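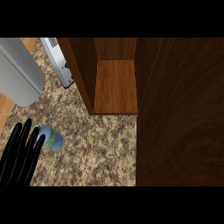

Stotivex kitchen world: four-fingered gripper and blue bottle on the granite worktop

Stotivex Club Kit
Simulated kitchen for school and college robot clubs
By Durkier

Stotivex gives your club a whole kitchen to practise in without anyone having to buy a robot arm first. It runs on the computers you already have, and every student gets their own copy of the room, so there's no queue for the one good machine at the back!

Start with the bottle task. A small bottle lies on its side on the counter and the student's job is to write a program that picks it up and puts it in the open wooden cabinet. Sounds easy, and it is a brilliant way to find out how much your own hand does without asking you. Most groups spend their first session just getting the fingers to close at the right moment (ours did, and we wrote the thing).

What's in the kit
200 ready-made starting layouts, with the objects moved about
10 graded tasks, from a simple reach to a full tidy-up
2 control modes: keyboard or Python
Replay viewer, so you can step back through a run and see where it went wrong
Printable worksheets and leader's notes

New in this version
Finger speed can now be set separately for opening and closing. Objects that roll off the counter go back to their starting spot when you press R. The score file opens in any spreadsheet.

The Mazandarani Cup
Clubs using the kit can enter our yearly contest, named after the teacher whose class tried the very first version. Last June we had 334 entries and the standard was wonderful. Teams send in one program, we run it on layouts they haven't seen, and the replays go up for everybody to watch. Hooman Ansari looks after the scoring and is happy to answer rules questions through the contact form.

Licence: one per club, any number of students
Works with: Windows and Linux
Also available: Proretti workshop add-on (needs the Club Kit)
Page updated: 12 March 2019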